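Gustside Pantry Project -- progress report to Geltura Fund
Period: April through July
Written by the program coordinator

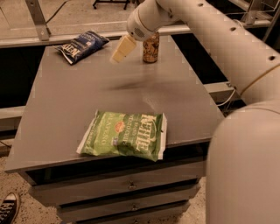
1. Where we are

Short version: open at both sites, Trilville and Gustside. Trilville opened on time in April. Gustside opened late, end of May, the county wanted a second sink and the plumber was booked solid. That cost us most of a month and I should have flagged it to you sooner.

50 households enrolled as of the end of July. Target for the whole first year was higher than that but we are on the curve we drew in the application, maybe a hair under at Gustside. Trilville is carrying the numbers right now. 19 of the enrolled households are in Gustside, the rest Trilville.

Pickup hours changed in June. We had 2 p.m. to 5 p.m. and people who work days couldn't get there. Now it stays open to 7 p.m. at both sites. Attendance picked up the same week.

2. Food supply

Mixed. Shelf-stable snacks, cereal, crackers, canned corn -- no problem, more than we can store some weeks. What people ask for is eggs, milk, rice, cooking oil, fresh fruit. Eggs especially.

Tveit Grocery agreed to a weekly pull of produce close to date. Good stuff mostly, peppers and apples and bagged salad. The salad doesn't last and we've thrown some out. Asked them to swap it for carrots or cabbage, waiting to hear.

We've started buying eggs and oil out of the food line. This was not in the original budget the way we wrote it, we had it as "supplemental staples," but I think it fits. Please tell me if Geltura reads it differently, I'd rather know now than at the audit.

No baby formula donated at all this period. Bought a small amount in June, gone in a week. Will buy again.

3. Cold storage

The Trilville fridge is in and working. Gustside has the freezer only. The fridge we ordered for Gustside arrived with a dented door that wouldn't seal, went back, replacement is promised for August. Until then milk and produce for Gustside ride over from Trilville in coolers on pickup days. Works, but it eats up a driver and we can't do it forever.

Temperature logs are kept at both sites twice a day. Two gaps at Trilville in May, both weekend mornings, fixed by moving the log sheet to the front of the fridge where people actaully see it.

4. People

13 regular helpers, enough for Trilville, thin for Gustside. The late shift is the hard one to fill. Food handler training is done for everyone except the newest group, scheduled for August.

Part-time driver position is filled. Posted it in April, had few replies, raised the hourly rate a little and filled it the next week. The difference comes out of the mileage line, which is running low because the routes are shorter than we figured.

5. Money

Spending is under plan overall. Reasons: Gustside opened late, fridge refund, less mileage. Over plan on two lines, food purchases and plumbing. Spreadsheet goes to you seperately with receipts.

Request: move what's left in Equipment after the Gustside fridge is paid into Food. Nothing else on the equipment list we need this year. Shelving was donated.

6. What isn't working

The sign-up form. Too long, people stop halfway, and the Spanish version had an old phone number on it until June. Number is fixed. Shorter form is drafted, one page, need your OK because two of the questions we cut were ones Geltura asked for in the agreement (household income bracket and how they heard about us). Could ask those at the second visit instead.

Delivery to homebound residents hasn't started. It was supposed to be running by July. No excuse really, Gustside took all the time. Plan is a small trial out of Trilville in September, a few addresses, same driver.

7. Next three months

Gustside fridge in and logged.
New form printed, both languages.
Formula and eggs on a standing order.
Home delivery trial.
Second produce source, so we aren't leaning on Tveit alone -- two farms to call, haven't yet.

Next report covers August through October. Call before noon if you have questions on the budget move, afternoons I'm at one site or the other.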